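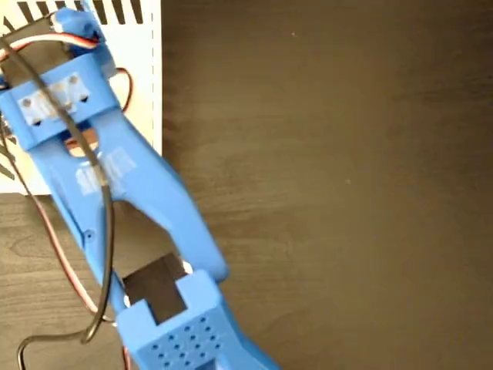 Blue arm, middle joints and U-link, seen from above.

Sostari bench arm: setup and service notes

4 min read

Maintainer: Heledd Rowlands. Wiring section by Assunta Gentile. Last full revision 5/5/18.

## Scope

These notes cover the arm on the Lemside bench: mounting, cabling, zeroing and servo replacement. The controller firmware is in the Gretmont repo and has its own README. Part names match the print files in `parts/`.

## Printed parts

The brackets and links are 3D-printed in blue plastic. The long link between the two middle joints is the U-shaped one, `link_u`. It holds the lower servo between its limbs. Print it flat, open side up, with supports at the joint end only. A link with a crack at any screw hole is scrapped. Do not glue it.

Labels go on the face of the link and on the upper bracket. Write the part revision on them in pencil. Ink from the old marker bled and can't be read on some parts.

## Cabling

Servo leads are three-strand: white, red and brown. White is signal, red is supply, brown is ground. The lead at the top joint loops over the bracket. Leave the loop slack enough that it stays loose at both ends of travel.

The long black cable runs over the upper bracket, across the U-link and down along the left limb, then swings clear of the arm onto the table. The red-orange wire follows the same side. Keep both out of the gap in the link. The lower servo turns in that space, and a pinched cable shows up as random resets under load.

Cut new runs to 370 mm. The first set was shorter and pulled out of the connector at full reach.

## Zeroing

1. Power off. Move the arm by hand to the rest pose over the table.
2. Remove the horn screw at the joint being set.
3. Power on and run `zero.py --joint N`. The servo goes to center.
4. Refit the horn on the nearest spline. Tighten the screw by hand.
5. Enter the remaining offset in `joints.cfg`. Anything over 3 degrees means the horn is one tooth off. Go back to step 2.

Zero the top joint before the lower one.

## Replacing the lower servo

Unplug the lead first. Take out the link screws, spread the limbs by hand and lift the servo out of the notch in the lower bracket. Check the notch for crushed edges before fitting the new one. Run `sweep.py` for 74 cycles with no load, then zero the joint again.

Russo servos fit without changes to the bracket. The older type needs the shim in `parts/extra`.

## Known problems

- Lower joint buzzes at rest: offset is wrong or the horn screw is loose.
- Arm drifts after a long hold: issue 419, open since October.
- `sweep.py` ignores the soft limits. Clear the table before running it.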